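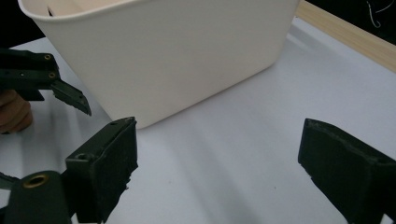 Gullo - Project Report, Group 2
Kamol Kamolrat, Baptiste Ferrand, Chaiwat Inthanon
Handed in October 2, 2020

What we made

Gullo is a short platform game for one player. You are a lamp keeper climbing a tower called Skestitz, and the light runs out as you climb. Four levels planned, three done. Level four loads but the door at the top doesn't open.

Who did what

Kamol - player movement, jumping, collisions. Baptiste - all the art and the menu. Chaiwat - levels and sound. We swapped a bit in the last weeks when the menu got behind.

Jumping

Took way longer than planned. First version felt floaty, everyone said so. We raised gravity on the way down only and added a short grace time after you walk off a ledge. Much better. Wall jump was cut.

Slowdown

Level two dropped frames badly. Reason: every torch checked its distance to the player on every frame, and there were 379 torches. Now only torches on screen do it. Runs smooth on the lab computers, still stutters on Baptistes laptop.

Playtest

Theerawat Siriwan and Sombat Meesuk from the other group played it through in March (old build). Both got stuck at the same gap in level one. Gap is now narrower. Sombat wanted a map, we didnt have time.

Score goes up to 2000 per level. Nobody in testing got past 700, so the bonus coins are probably too hidden.

Still to fix

- door in level four
- music restarts when you pause
- save file gets lost if you quit from the menu
- credits screen has Chaiwat twice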